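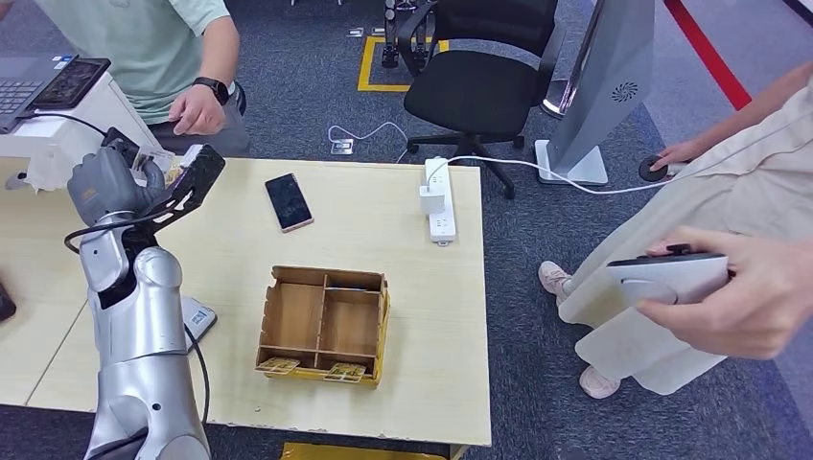 The Vellden cardboard organizer on a work table, with two printed cards at its front edge.

STALLBRIDGE, August 24, 2025 – Skunley, the small paper goods workshop, is happy to share the Vellden, a desktop organizer made of plain brown corrugated cardboard. It is divided by thin cardboard walls into four compartments, two small ones at the back and a larger one at the front left among them, so the little things that drift across a shared table finally have somewhere to go!

The idea started in February, when designer Érica Bragança kept losing her memory cards and sample cards under chargers and cables. She cut the first version from a shipping carton during lunch, and by the end of the week three coworkers had asked for one.

"I just wanted my desk back," said Bragança. "Then everybody started sorting things, and we were having real arguments over whether paper clips belong in the front or the back. It was great fun."

Skunley went on to lend trial boxes to 77 people who share desks and work tables. They kept them for 50 days, filled them with whatever was lying nearby and sent back notes, some of them very long. The notes led to a lower front edge, which makes it easier to reach a card or a key without tipping the whole box.
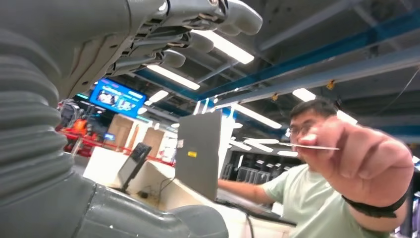

Many of the testers work at tables that change hands all day – a laptop goes down, a notebook comes out, somebody else needs the corner by the outlet. For them the box was easy to pick up and move along with everything still in it.

"People wrote all over theirs, and we loved seeing that," said Murray Marchand, who ran the trial. "Cardboard lets you do that."

The first batch of 115 organizers will be available from the Skunley workshop in Stallbridge. Each one ships flat with a folding sheet and 2 spare dividers. Requests from schools and libraries are welcome and can be sent to Davina MacRitchie at the workshop.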